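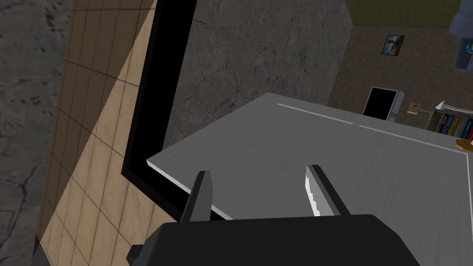
Drilier, a maker of work surfaces for school kitchens and small workshops, announces today that its new tabletop series, Romidwood, is ready for order. The series was developed with the family firm Dal Bello and will be delivered to the first customers from the month of September. The tops come in one color for the moment, a light gray with a subtle brushed texture, and two thin white lines run near the far edge. Customers can also order the tops without lines, at the same price.

Romidwood, 2022-12-07 – The price for the standard size is 1499 dollars, with delivery included. Each top can carry a load of 200 kilograms and has a guarantee of 9 years against cracks and stains.

"Many schools told us that they change their tables too often," says Annunziata Villa, director of sales at Drilier. "We wanted to give them a surface which is easy to clean and which can be repaired at the place where it stands."
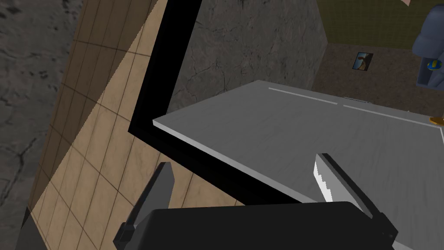 Light gray surface with a thin beveled rim.

Before the launch, the company asked 381 teachers and workshop owners for their opinion. The most frequent wish was a simple repair service. For this reason, Drilier has made an agreement with Wustoter, which will keep spare parts in its warehouse and send them within two working days.

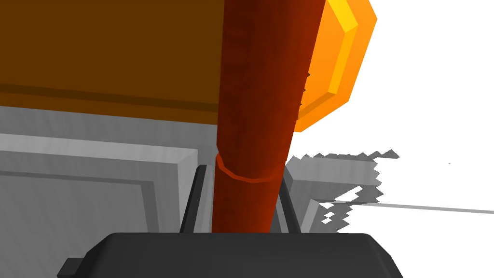
The agreement covers also older Drilier tables, if the owner still has the receipt. Osvaldo Serra, who is responsible for service at Wustoter, will answer the questions of schools by telephone every morning – a form for written requests is available on the Drilier website.

Samples of the material can be ordered free of charge from the sales office.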